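Hekau 셔닐 베드스프레드 (피치오렌지)
Niltthorpe 침구 라인 · 침대 덮개 · 품번 1373
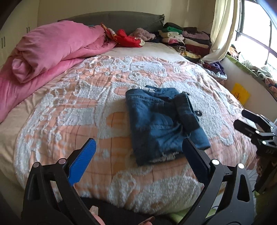 피치오렌지 셔닐 베드스프레드. 침대 한가운데에 접은 청바지, 안쪽에 크림색 시트와 진회색 헤드보드.

상품 개요

침대에 씌워 두고 낮 동안 사용하는 덮개입니다. 피치오렌지색 바탕에 흰색 셔닐 무늬가 도톰하게 올라와 있습니다. 무늬는 크고 둥근 만화풍 동물 윤곽과 격자 모양이 섞여 있으며, 표면은 보송한 편입니다. 동물 무늬에는 어두운 색의 작은 눈이 들어갑니다.

이불을 덮는 용도보다 침대 위를 정리된 상태로 두는 용도에 맞춰 만들었습니다. 빨래를 개거나 옷을 분류할 때 침대를 작업대처럼 쓰는 집에서 많이 찾습니다. 매트리스 시트에 옷 먼지나 보풀이 바로 닿지 않고, 작업이 끝나면 덮개만 걷어서 털면 됩니다.

상품 정보

품명: Hekau 셔닐 베드스프레드
색상: 피치오렌지 / 흰색 무늬
소재: 면 100%
용도: 침대 덮개, 소파 덮개
구성: 베드스프레드 1장
제조: Bhardwaj
판매: Citasov
디자인: Kusum Nishad

베개 커버, 매트리스 시트, 이불, 쿠션은 포함되지 않습니다. 사진에 함께 나온 의류와 소품도 판매 구성에 들어가지 않습니다.

무늬와 촉감

셔닐은 짧은 실을 촘촘히 세워 무늬를 만드는 방식입니다. 평평한 프린트 원단과 달리 손으로 만지면 무늬의 높낮이가 느껴집니다. 이 제품은 윤곽선 부분과 격자 부분의 촉감이 조금 다릅니다. 윤곽선은 굵고 부드럽고, 격자는 간격이 있어 바탕 원단이 함께 만져집니다.

무늬가 커서 침대 전체에 펼쳐 놓아야 모양이 제대로 보입니다. 반으로 접어 발치에만 걸치면 동물 윤곽이 중간에서 끊깁니다. 발치용으로 쓰실 분은 같은 라인의 격자무늬 단일 제품을 권합니다.

재단 위치에 따라 무늬가 시작되는 지점이 제품마다 다릅니다. 동물 무늬가 정중앙에 오지 않을 수 있으며 불량으로 처리되지 않습니다.

디자인을 맡은 Kusum Nishad는 집에서 쓰던 낡은 덮개의 무늬를 옮겨 그려 첫 도안을 만들었습니다. 처음에는 바탕이 연노랑이었고, 시제품 단계에서 지금의 피치오렌지로 바뀌었습니다. 연노랑은 생산하지 않습니다.

침대에 까는 방법

1. 매트리스 시트를 먼저 팽팽하게 정리합니다.
2. 이불은 걷어서 한쪽으로 말아 두거나 따로 보관합니다.
3. 덮개를 발치 쪽부터 펼치고 머리 쪽으로 올립니다.
4. 좌우로 내려오는 길이를 맞춥니다.
5. 손바닥으로 가운데에서 바깥쪽으로 쓸어 주름을 폅니다.

머리 쪽을 조금 남기고 까는 분이 많습니다. 이렇게 하면 베개와 쿠션을 시트 위에 바로 놓을 수 있습니다. 시트는 크림색이나 흰색 계열이 무난합니다. 무늬가 많은 시트를 쓰면 경계가 어수선해 보입니다.

옷을 갤 때

표면에 요철이 있어 청바지처럼 무게가 있는 옷은 잘 밀리지 않습니다. 얇은 블라우스나 안감이 매끄러운 옷은 셔닐 무늬 위에서 소매가 딸려 올라올 수 있으니 격자 부분에 놓고 개는 편이 수월합니다.

밑단에 올이 풀린 청바지는 흰 실밥이 무늬 사이에 끼기도 합니다. 개고 난 뒤 한 번 털어 주세요. 금속 단추나 지퍼는 안쪽으로 접어 넣으면 실 걸림이 줄어듭니다. 갠 옷을 덮개 위에서 끌어 옮기지 말고 들어서 옮기시기 바랍니다.

세탁과 관리

- 찬물 또는 미지근한 물, 약하게 세탁
- 중성세제 사용, 표백제 금지
- 처음 두 번은 단독 세탁
- 벨크로나 후크가 달린 옷과 함께 세탁하지 않기
- 그늘에서 뉘어 말리기
- 다림질은 뒷면에서 낮은 온도로

건조기는 저온만 가능합니다. 고온에서 돌리면 셔닐이 눕고 크기가 줄어듭니다. 눌린 무늬는 마른 상태에서 부드러운 솔로 한 방향으로 빗으면 어느 정도 살아납니다.

첫 세탁 때 흰 보풀이 나옵니다. 셔닐을 자르고 남은 실이며 세탁 횟수가 늘면 줄어듭니다. 올이 한 가닥 길게 빠져나왔을 때는 당기지 말고 가위로 표면 높이에 맞춰 자르세요.

햇빛이 오래 드는 창가 침대에서는 피치오렌지색이 먼저 옅어질 수 있습니다. 한 달에 한 번 방향을 돌려 깔면 색 차이가 덜 납니다.

보관

완전히 말린 뒤 무늬가 안쪽으로 가도록 접습니다. 압축팩은 셔닐을 눌러 자국을 남기므로 쓰지 마세요. 위에 무거운 이불을 올려 두는 것도 피하는 것이 좋습니다. 천으로 된 보관 가방은 품번 276으로 따로 판매합니다.

자주 들어오는 문의

양면으로 쓸 수 있습니까?
뒷면에는 무늬를 만든 실의 땀이 보입니다. 사용에는 문제가 없으나 단면 제품으로 판매합니다.

이불 대신 덮어도 됩니까?
여름에는 가능합니다. 솜이 들어 있지 않아 겨울에는 이불이 따로 필요합니다.

반려동물이 있는 집에서도 쓸 수 있습니까?
발톱에 셔닐 실이 걸릴 수 있어 권하지 않습니다.

같은 무늬의 쿠션 커버가 있습니까?
55번 쿠션 커버가 같은 원단입니다. 7월에 다시 입고됩니다.

배송 및 교환

토요일에 접수된 주문은 다음 영업일에 출고합니다. 교환과 반품은 세탁하지 않은 제품에 한해 가능합니다. 라벨을 제거한 경우에도 교환이 되지 않습니다. 실 빠짐이나 오염이 있으면 해당 부분을 사진으로 찍어 주문번호와 함께 보내 주세요.

상품 문의 담당: Citasov 침구팀 Omprakash Chaudhary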